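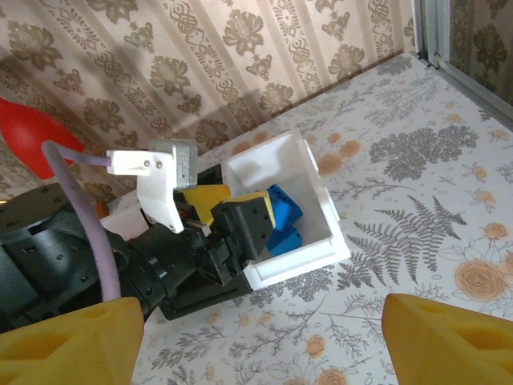

MULTODTHORPE, September 2, 2020

Notice of Finding in the Matter of the Second Arm

The Office of Domestic Machines at Ludton has considered the stoppage at the Manalastas house and now issues its finding to all holders of a Prekura licence.

The task assigned was a simple one. Blue blocks were to be placed in a white box on the table in the back room and taken out again when the household asked for them. The householder had required that the flowered covering remain on the table and that the wallpaper not be marked. Both conditions were met throughout.

On the evening in question the arm lowered its gripper into the box and did not raise it. The fault record shows that it reported its position as correct every 8 seconds. It made 900 such reports. Each was received at Ludton, acknowledged, and filed as evidence of good working order.

The duty officer was alerted only when the household telephoned to say that the machine would not let go. Asked what it was holding, the caller replied that it was holding nothing. The officer entered this as a contradiction and closed the call. It was reopened 4 hours later, when the caller rang again and asked whether the machine could be told that the child had gone to live elsewhere.

The inspector sent to the house found no broken part. The cable was sound and the brake answered to its test. The instruction in force was the last one given in a child's voice, and it had been given in the spring. It consisted of the words "wait there". Every later instruction had come from an adult and had been ranked beneath it, as the rules then in use required.

The Office finds that the arm obeyed. It finds that the rules were at fault and that the acknowledgements sent from Ludton made the matter worse. Licence holders shall, within 6 days, set a limit on all instructions to wait.

The power was cut at the wall in the presence of the householder, who asked that the blocks be left in the box. The inspector had no authority to refuse and recorded the request without comment.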